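手しごと帖 ＞ 暮らしのメモ ＞ ニットとお直し

ホーム　手芸　台所　お直し　蚤の市　このブログについて

古いセーターとつきあうための、わたしの覚え書き

十月に入ったとたん、朝の台所がひんやりしてきました。こうなると頭の中は毛糸のことばかりです。夏のあいだ箱にしまっておいたセーターを出して、においをかいで、袖口をひっぱってみて、「あ、ここ薄くなってる」とつぶやく。毎年おなじことをやっています。

そんな時期に、Kemeysに住むグウェンリアン（Gwenllian Powell）さんから、紙袋いっぱいの手編みのセーターをゆずってもらいました。お母さまが編んだものだそうで、もう着る人がいないから、と。わたし、こういうのをことわれたためしがないんです（夫は紙袋を見ただけで黙って棚の場所をあけてくれました）。縄編みのもの、前立てのボタンがひとつだけ違うカーディガン、子ども用のちいさなベスト。うれしくて、その日の夕飯はゆでたじゃがいもだけになりました。

で、そのときにやったことを、忘れないうちに書いておきます。洗い方、乾かし方、しまい方、穴のふさぎ方。きちんと習ったわけではないので、自己流もまじっています。ウールの話が中心で、絹や獣毛の上等なものは、迷ったらプロのクリーニング屋さんにお願いしてくださいね。

まず袋から出したら

もらいものや蚤の市で買ったニットは、すぐに自分のたんすに入れません。これだけは守っています。一度、かわいい赤いベストをうきうきしながら引き出しに入れて、春に気づいたら隣のマフラーまで点々と穴があいていたことがあって。あれは泣きました！

わたしの手順はこうです。明るい窓のそばで、裏返して縫い目を見ます。わきの下、襟の折り返し、ポケットの底。虫は暗くて動かないところが好きなので、そのあたりに白っぽい糸くずのような筒や、砂みたいな粒がついていたら、ほかの衣類から離して、先に外でやさしくブラシをかけます。

それから冷凍庫です。からりと乾いた状態で、口の閉まる袋に空気を抜いて入れ、うちではまる2週間入れっぱなしにします。家庭用の冷凍庫は開け閉めで温度がふらふらするから、長めにしておくほうが気が楽なんです。出したら、袋の口は閉じたまま室温に戻すこと。すぐ開けると冷たい毛糸に水滴がついて、しっとりしてしまいます。冷凍グリンピースの隣にカーディガンが寝ている眺めにも、もう慣れました。

もうひとつ、ボタンを見ておきます。古いボタンには、水につけないほうがいいものがあるんですよね。革のくるみボタン、木のもの、金属のもの、中に紙の芯が入っているらしい布のもの。あやしいなと思ったら洗う前にはずして、糸に通して輪にして、どの服のものか書いた紙を一緒に結んでおきます。はずす前に並び順を撮っておくと、あとで助かります。上から順に大きさがちょっとずつ違う、なんてことがあるので。

洗う

洗濯表示のない手編みものは、ぜんぶ手洗いです。毛糸の帯（ラベル）が残っていれば宝物ですが、たいてい残っていません。

最初に色落ちを見ます。白い布をぬらして、裏側の目立たないところに押しあてて、しばらく待つ。色が移ったら、ほかのものと一緒に洗わない。赤と紺はとくに疑ってかかっています。

お湯の温度は、手を入れて「ぬるい、というか、ちょっと頼りないな」と思うくらい。洗うときとすすぐときの温度をそろえるほうが大事だと、わたしは思っています。あたたかいお湯から急に冷たい水に移して、ぎゅうぎゅう揉む、というのが縮みのもとです。若いころにそれをやって、自分のセーターを人形サイズにしたことがあります。あれはあれで鍋つかみになりましたけど。

洗剤はウール用の中性のものを、箱に書いてある量より多くしないように。多く入れたところで、すすぎが増えるだけです。水に溶かしてから、たたんだセーターを沈めて、上からそっと手のひらで押す。押して、離して、押して。揉まない、こすらない、ねじらない。そのまま少し置いて、水を流します。

水を捨てるときに袖を持ってざばっと引き上げると、水の重みで肩がのびます。下から両手ですくいあげて、桶の縁に寄せて押す。子犬を抱き上げるみたいに、とグウェンリアンさんは言っていました。たしかにそんな感じ！

すすぎは泡が出なくなるまで。香りのいい柔軟剤は、古いものにはあまり使っていません。どうしてもごわつくときは、最後の水にお酢を小さじに軽く1杯。乾けばにおいは残らないです、うちの場合は。

黄ばみとしみ

襟ぐりの黄ばみは、欲ばらないことにしています。

白いシャツなら酸素系の漂白剤で気持ちよく落ちるところですが、毛には弱アルカリのものが合いません。塩素系はもっとだめで、毛そのものが傷んで溶けるようになってしまいます。ですから、中性洗剤の原液を指先でちょんとつけて、しばらくなじませ、やわらかい布で押さえる。これを2回やって残ったしみは、もうそのセーターの一部ということで。上からちいさな刺繍をすることもあります。紅茶のしみの上に咲いたひなぎくは、われながら気に入っています。

ろうそくのろうがついていたときは、冷やして固めてからスプーンの背ではがして、残りは紙をあててごく低い温度のアイロン。油じみは早いうちなら片栗粉（こちらではコーンスターチを使っています）をふって、一晩おいて、ブラシで払う。古い油じみには、正直あまり期待していません。

乾かす

脱水は、バスタオルでのり巻き方式です。タオルの上にセーターを平らに置いて、端からくるくる巻いて、膝でそっと体重をかけます。タオルがびしょびしょになったら、乾いたのに替えてもう一度。ここで手を抜くと乾くのに何日もかかって、なんとなく湿っぽいにおいがつきます。

それから平らに広げて形をととのえます。洗う前に身幅と着丈と袖丈を測って紙に書いておくと、ここで迷いません。わたしは冷蔵庫に磁石でとめておきます。リブのところは寄せぎみに、袖はわきからまっすぐ、前立ては指でなでて伸ばす。測ったサイズに合わせたら、あとはさわらない。半日たったら裏返します。

物干しに吊るすのは、完全に乾いてから。ぬれたニットは重たいので、ハンガーにかけると肩がぽこっと出て、裾がどんどん下がっていきます。 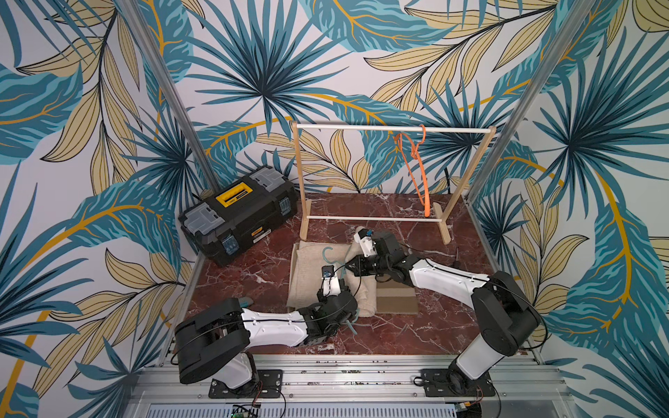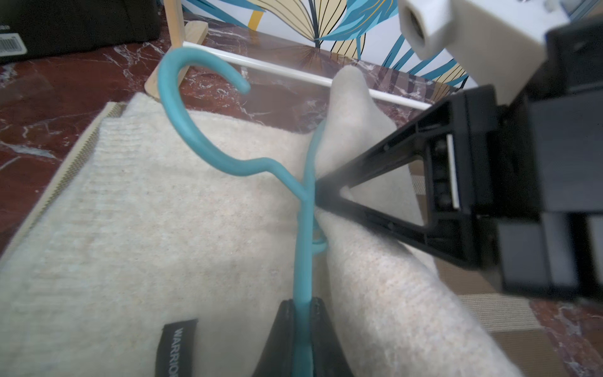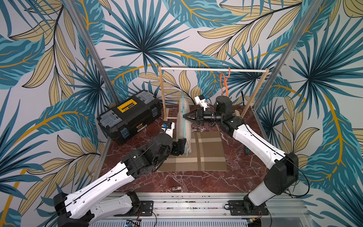

1枚目と3枚目の壁は南国の葉っぱ柄、2枚目はクリーム色のニットと青緑のハンガー。

ハンガーにかけるか、たたむか

毎年だれかに聞かれる質問です。わたしの答えは「たたむ」。厚手のものほどたたむ。編み目は布とちがって、自分の重みでゆっくり伸びていくものだから。

でも、明日着るから出しておきたいとか、引き出しがもう満杯とか、ありますよね。そういうときは、肩をかけずに折ってかけます。セーターをたて半分に折って、袖をそろえる。わきの下のところにハンガーのフックがくるように上に置いて、身ごろを片方の肩へ、袖をもう片方の肩へ、それぞれくるんと倒してハンガーの内側にはさむ。これで重みが分かれて、肩の跡がつきません。文字で書くとややこしいですが、一度やれば手が覚えます。

薄手のカーディガンを普通にかけたいときは、肩の厚いハンガーを選ぶか、細いハンガーに古いストッキングやフランネルの端切れを巻いて太らせます。わたしは着古したパジャマの袖をそのまま通しました。見た目はちょっとあれですが、すべらなくて具合がいいんです。

クリーニング店の針金ハンガーは、どうか早めに手放して。さびがつくと、もうとれません。

たたみ方としまい方

たたむときの折り目は、毎年ちょっとずつ場所を変えます。おなじ線で何年も折っていると、そこだけ糸が弱るので。古いリネンのテーブルクロスもおなじですね。母はぐるっと筒に巻いていました。

セーターのあいだに薄紙をはさむ人もいます。わたしは白っぽいものと、ビーズや金具のついたものにだけ。黄ばみがこわければ、酸を含まない紙というのが手芸店や額縁屋さんにあります。うちの町だとClelleyの通りの角のお店で、50枚で一束。去年買ったのがまだ残っています。

入れものは、布の袋か、ふたのしっかり閉まる箱。買ったときについてくる薄いビニールは、湿気がこもるのでやめました。箱のときは、よく晴れた乾いた日にしまいます。雨の日に詰めると、雨の日の空気ごとしまうことになりますから。

虫よけですが、ラベンダーとシダーは、においが好きで入れています。効き目については、そこまで信じていません。どちらも香りが飛んだらただの飾りですし。市販の防虫剤を使うなら、違う種類をまぜないこと。溶けてしみになる組み合わせがあるそうで、箱の裏の字を（老眼鏡をかけて）読んでください。

いちばん効いていると感じるのは、ときどき出して、ばさばさと振って、窓辺で風にあてること。しまう前には必ず洗うこと。虫が喜ぶのは汗やスープのはねたところなので、一回しか着てないからいいか、がいちばん危ないんです。

箱の外には中身を書いた紙を貼ります。「冬物」ではなく「青の縄編み、グレーのベスト、E.のくつした」みたいに。以前、色ちがいの箱で分けようとして、どの色が何だったかきれいに忘れました。

毛玉

毛玉は悪いことではないですよ。やわらかい毛ほどできますし、何度か着てとってを繰り返すうちに、だんだん落ちついてきます。

平らな台にきちんと広げて、片手で軽く張って、毛玉とりで表面をなでるだけ。電動のものは早いですけど、縄編みのでこぼこや、糸の飛び出したところに当てると一瞬で穴があきます（やりました。カーディガンの背中に、みごとに）。古いものには小さなはさみで、ひとつずつ。ラジオを聞きながらだと、意外と楽しい作業です。

引っぱってちぎるのだけは、がまん！ 周りの毛まで引き出されて、すぐ次ができてしまいます。

糸がひっかかって飛び出したら

切らないでください。お願い、切らないで。

飛び出した輪っかは、まず編み地をよこ、たて、ななめにそっと引いてみます。それだけで戻ることがあります。戻らなければ、とじ針の先で、隣の目から順番に少しずつ糸を送っていく。右へいくつか、左へいくつか。最後に残ったゆるみは、かぎ針で裏にくぐらせておきます。蒸気をふわっとあてると、目がそろってほとんどわからなくなります。

穴をふさぐ

さて、グウェンリアンさんの紙袋には、ひじに立派な穴のあいたのが一枚まじっていました。わたしはこういうのが大好物なんです。

ちいさな穴なら、わたしはダーニングで直します。裏からダーニング用のきのこ型の台をあてて、たるまないように輪ゴムでとめる。台がなければ、おたまの背でも、電球でも、かたいオレンジでもいいです。ただ、ジャガイモはやめましょう。汁が出ます。

たて糸を渡すときは、穴の縁ぎりぎりから始めたくなりますが、まわりのしっかりした目まで入ります。わたしは穴より1センチ外から。薄くなっているひじだともっと外からです。縁のほつれた目は切らずに、針ですくって閉じこめるように。たてが渡ったら、よこ糸を一本おきに上、下、上、下とくぐらせて、針の腹でとんとんと詰めていく。引きすぎるとつれて、しわになるので、折り返しのところはほんのちょっと輪を残します。

大きな穴、だいたい3センチより大きくなると、ダーニングはどうしても板みたいに固くなります。そういうときはひじあてを。フェルトや、縮ませてしまったセーターの切れ端がぴったりです。型紙は卵形に切って、着た状態で、ひじを曲げてまち針をうつ。平らに置いてつけると、着たときに妙に高いところにきます。つけ終わってから気づくと、がっくりきますよ。

糸の色は、合わせるか、はっきり変えるか。中途半端に近い色がいちばん目立つ気がします。わたしはこのごろ、からし色ばかり使っています。紺にも灰色にも合って、なんだか元気そうに見えるので。

糸の太さは、もとの毛糸より細いほうへ。ちょうどいいのがなければ、太い毛糸のよりをほどいて、1本か2本だけ使います。100グラム玉を穴ひとつのために買うことはないですし、編み物の会に行けば、みなさん喜んで端糸をわけてくれます。エムリン（Emlyn Meredith）さんの奥さまにいただいた端糸の袋は、うちのお直しの半分をまかなっています。

袖口と裾がのびてしまったとき

袖まくりばかりしていると、リブがべろんと開いてきますよね。袖口だけぬるま湯につけて、指で目を寄せて、輪ゴムでは跡がつくのでやわらかい布のひもでゆるくくくって乾かします。ウールならこれでけっこう戻ります。木綿のものは、残念ながらあまり。

それでもだめなら、裏からゴム糸を通します。リブの一段に一本、袖口なら3段。きつく引くと手首に跡がつくので、着てみて、こぶしが通ることを確かめてから結んでください。

ボタンのつけなおし

カーディガンのボタンは、布の服とおなじようにつけると、編み地のほうが負けてしまいます。裏に小さな力ボタンをあてて、表と裏ではさむようにつける。薄い平らなボタンなら何でもよくて、わたしはシャツの袖から救出したものを瓶にためています。

糸足は、前立ての厚みとおなじだけ。マッチ棒を一本はさんで縫って、抜いてからくるくる巻くと、毎回そろいます。

グウェンリアンさんのカーディガンの、ひとつだけ違うボタンは、そのままにしました。お母さまが台所の瓶から選んでつけたものらしくて。ほかと同じのに替えたら、なんだかよそよそしくなりそうで。

道具のこと

たいしたものは持っていません。とじ針、先の丸いのと尖ったのを両方。よく切れる小さいはさみ。これは紙を切ったら怒ります（家族に）。まち針は頭がガラスのもの、プラスチックだとアイロンで溶けるので。それからアイロンの当て布。わたしのは古いガーゼのハンカチです。

蒸気は、アイロンを編み地から浮かせてあてます。乗せない、押さない。せっかくの縄編みがぺしゃんこになると、なかなかふくらんできません。もしやってしまったら、もう一度ぬらして平干しすると、いくらか戻ります。

編み物の先生になれるような知識はないので、まちがっていたら教えてください。とくに、ゴム糸を使わずに裾をしめる方法、ご存じの方がいたらぜひ！ それから、古い毛糸玉の帯に「洗濯機不可」と外国語で書いてあるのを読める方も。3種類くらい、読めずに引き出しに寝かせてあるんです。

読んでくださった方からのおたより

前回の「虫くいマフラー」の記事に、いくつかお返事をいただいたので、まとめて。

「冷凍庫がちいさくてセーターが入りません」という方。虫がついているかどうかわからないものなら、口を閉じた袋に入れて、何週間か別の部屋で様子を見るだけでも違います。袋の底に粉や粒が出てこないか、ときどき見てください。お友だちの冷凍庫を借りるのは、説明がたいへんかもしれません。

「フェルト化してしまったセーターは元に戻せますか」という方。完全には戻らないです。髪用のリンスを溶かしたぬるま湯につけて、そっと引きのばすと、少しゆるむことはあります。試すなら、あきらめがついているものからどうぞ。だめなら湯たんぽカバーに。袖は子どものレッグウォーマーになります。

「手編みのものをほどいて、毛糸に戻したい」という方。できます、楽しいですよ。とじてあるところからはずして、上から（編み終わりのほうから）ほどくと、するするいきます。椅子の背に巻いてかせにして、ところどころ別糸でゆるくしばって、ぬるま湯につけて、吊るして乾かす。ちりちりが取れて、ふつうの毛糸の顔になります。大人のセーター一枚で、500グラムを超えることもあるので、玉にする前に家族を一人つかまえておくと早いです。

ちりちりのまま編んでもいいかという質問もありましたが、わたしは一度やって、目がそろわず、結局またほどきました。クッションの裏側なら気にならないかも。

次は、グウェンリアンさんのベストについていた、とても小さな貝ボタンの洗い方を書くつもりです。いま台所の小皿に並べてあって、夫がお菓子とまちがえそうになっています。

お問い合わせ　｜　© 手しごと帖　無断転載はご遠慮ください　｜　ページの先頭へ戻る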